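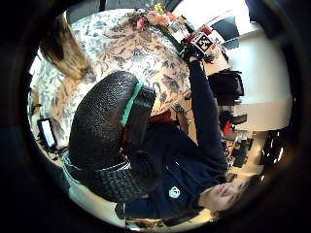 Oct 17, 2022
By Fedir Zinchenko, Facilities Support, Barnska

Request 81: Tablecloth shifting and vase unsteady, window room

Status: Open, awaiting part

The occupants of the window room report that the floral tablecloth moves toward the seated person during ordinary use of the table. When it moves, the flower vase moves with it. The vase is tall and made of clear glass, and the occupants are concerned that it will tip. They have asked that both the cloth and the flowers remain in the room if possible. A similar report was received in September and closed without a site visit.

Entry 1. The table was checked for level in both directions and found to be satisfactory. All leg fastenings were tight. No adjustment was made.

Entry 2. The office chair was tested next. With the seat at its highest setting, the sitter's knees catch the hanging part of the cloth whenever the chair is rolled forward. The seat was lowered by one setting and the test was repeated. The cloth still moved, although less than before.
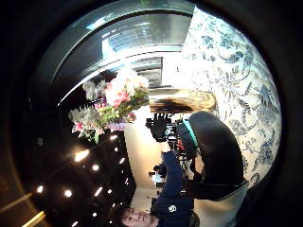 Office chair with teal trim, and the bouquet by the window.

Entry 3. The overhang was measured at 14 inches on the sitter's side and 5 inches on the far side. The cloth was recentered and smoothed by hand. Occupants were asked to leave it in that position and to report any further movement.

Entry 4. Movement was reported again after 11 days. The underside of the cloth is smooth and has no backing, and it slides freely on the tabletop when pulled with light pressure. This is considered the main cause. The chair height contributes to it.
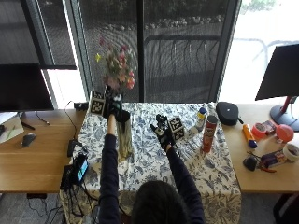

A nonslip underlay has been ordered from Howells in the Talis grade, which may be trimmed with household scissors. It should be cut one inch short of the tabletop on all sides so that it does not show. Clips were considered and declined by the occupants — they had used them before and found that they snagged on sleeves.

Interim instructions for occupants:

Keep the vase well back from the sitter's edge and filled to at least one third with water.
Lift the cloth clear before rolling the chair in.
Do not place heavy items on the overhang.

The Pluvadska office has asked to be copied on the result, as it uses the same cloth on two of its tables. This request will remain open until the underlay has been fitted and the overhang measured again.

Comments (5)
Shares: 0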